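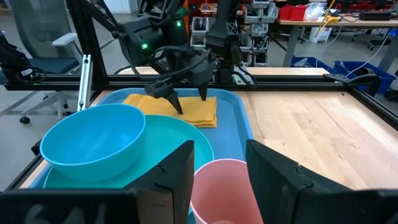 Course Notes / Unit 16: Evaluating Learned Manipulation

Home Syllabus Notes Problem Sets Readings Contact

Reading for this unit: the Lemura report on two-arm table clearing, sections 2 through 5. Skim the appendix, but do read the table of excluded trials.

The claim

The report says that a policy trained on 2457 demonstrations can load dishes and a cloth onto a tray using two arms, and that adding a camera at the wrist accounts for most of the gain over a fixed overhead view. The second half of that sentence is what gets repeated, and it's the half I trust least.

The task is fair enough as a test piece. A pink cup, a blue bowl and a teal plate share one tray with a folded cloth, and the bowl overlaps the plate, so an arm that goes for the plate has to deal with the bowl too. From the wrist, the fingers come very close to the sides of the cup's rim, or hide them. Keep that in mind when you get to the part where the wrist view is said to "resolve contact." A camera mounted there sees the fingers very well. Whether it sees the contact is a separate matter, and the report never checks.

What was compared

Two policies, same network, same demonstrations. One gets the overhead view only. The other gets overhead plus wrist. Each is run for 50 trials.

Now look for the missing condition. Nobody ran wrist view alone, and there is no run with the overhead view plus a second fixed camera. So we can't separate "the wrist is a good place for a camera" from "two cameras beat one." The authors mention this in a footnote and then write the abstract as if the footnote weren't there.

The Purnine group did run a second fixed camera on a similar task, and most of the gap closed. Their arms and objects were different, so this doesn't settle anything. It should make you slower to repeat the headline.

What counts as success

Section 3 defines success as "all items resting on the tray at the end of the trial." Read that against the tasks we care about:

A bowl resting on the edge of a plate counts.
A cup lying on its side counts.
A cloth dropped in a heap counts the same as a cloth still folded.

The last one bothers me. Folded cloth is the hard object in this set. The layers can slide, a fingertip can catch one fold and leave the rest, and a grasp that looks fine from the side may be holding very little. A pass/fail score at the end of the trial throws all of that away. If you use this metric in your project, add a second score for the state of the cloth and say who assigned it.

Resets

Between trials a person puts the objects back. The report says the starting positions were "randomized by hand." People are bad at this. We tend to put the cup somewhere reachable, and we tend to do it more when we know which policy is up next. The Cifuentes protocol (see Unit 2) draws positions from a list prepared before any trial is run. It costs an afternoon. I would want a strong reason for skipping it, and none is given.

Related: the table of excluded trials lists 16 runs dropped for "hardware fault." The breakdown by policy is not reported. If all 16 came from one side, the result could look very different. Please don't assume they did. Do assume that a reader is entitled to know.

Background clutter

Both policies were trained and tested in the same lab, with the same shelving and workbench behind the table. A policy can learn to use any of that as a landmark. The Biltska follow-up moved the table to another room and saw a drop for both policies, larger for the one with the wrist view. I find that believable, though it was a single session and the lighting changed as well. A cheap check would be to hang a plain sheet behind the table and rerun the trials – it needs no new demonstrations.

What I would still take from it

The demonstrations are released, and they are decent. The description of the arm mounting is complete enough to copy. Section 5, on keeping the two arms from colliding over the tray, is careful work and gets less attention than it deserves – read it twice if your project uses more than one arm.

For discussion

Bring one page, handwritten is fine. Propose a single extra condition that would do the most to test the wrist camera claim, and say what result would change your mind. "More trials" is not an extra condition.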